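Michalis Zervas has been teaching machines to put things on shelves for long enough that he no longer finds the sentence funny. I went to see him at the Lemard workshop in Rammont on a wet Sunday, when the building was quiet and the heating was off, and he kept his coat on for the first half hour.

I had come with a complaint. For two years I have been sent press releases promising robots that learn "just by watching", and each time I ask to see the watching I find a person doing the same small job again and again until their wrists ache. Zervas did not argue.

"It's labour," he said. "If you want to write that it's labour, write it. I'd be happier if more people did."

His method does away with the robot arm while the teaching is going on. The person holds a gripper in each hand, the same sort of gripper the robot would have, and does the job at a table. The recordings are used later to train the software that drives the arms. He used to do it the other way, sitting at a set of controls and steering the arms from across the room, and he doesn't miss it.

"With remote control you spend the first week learning to be a bad robot," he said. "You can't feel anything. You go to pick up a cup and you stop short, you go again, you stop short. All of that ends up in the data. Then people ask why the robot hesitates."

Surely, I said, hand-held grippers just swap one set of bad habits for another. A human shoulder can do things no arm on a stand will ever manage.

"Yes. So you have to hold back. I tell people to keep their elbows quiet. If you twist round like you're reaching behind the sofa, we throw that one away."
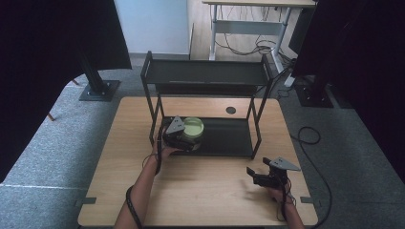 Issue 12 – page 305

The task that afternoon was a two-tier metal shelf and a lidded container, and the left gripper had hold of the container on the lower tray while the right one stayed open over the table. I asked what the right hand was for.

"On this one, mostly waiting," Zervas said. "Waiting is part of it. The software has to learn that the other hand can stay out of the way. Early on we had people fidgeting with the spare gripper and the arms copied it. They looked like they were knitting."

The lower tray is the awkward one. There is an upper tray straight above it, so the gripper has to come in from the front and stay level. He let me try. I knocked the upper tray on my first go, and on my second I let go of the container too early. It is much harder than it looks, mainly because you keep wanting to use fingers you haven't got.

He has 800 recordings of this task and reckons 311 of them are good. I said that sounded like a poor return. He said it was a better one than last March, when the work was being done for a firm called Antoniadis and most of what they collected had to be scrapped over a timing fault between the two hands.

And does it work? He was slow to answer.

"On this shelf, on this table, yes, most days. Change the shelf and I would want to start recording again. Not from nothing, but again."

That seems to me the part the press releases leave out. A trial is planned in the stockroom of a chemist's in Flovville, where the shelves are of several makes and the light comes from a skylight. Zervas thinks it will need another few months of people with grippers in their hands. I asked who those people would be and what they would be paid. He said it was a fair question and one for Lemard's managers, who have not replied to me.

I also asked whether he would put one of these robots in his own kitchen.

"With my plates? No," he said. "Maybe to put the tins away."

Comments (3)

gantrypete
I did the remote control version of this for a summer and he's right about the stopping short. You do it in your sleep after a while. The headaches were worse than the wrists though.

Maureen T
So fewer than half the recordings are any use and it still only knows one shelf. My grandson stacks shelves on Saturdays and got the hang of it before lunch.

oldlathe
Would have liked more on the timing fault. Was it the clocks or the cables? We had the same trouble with two-handed work and it took almost a month to find.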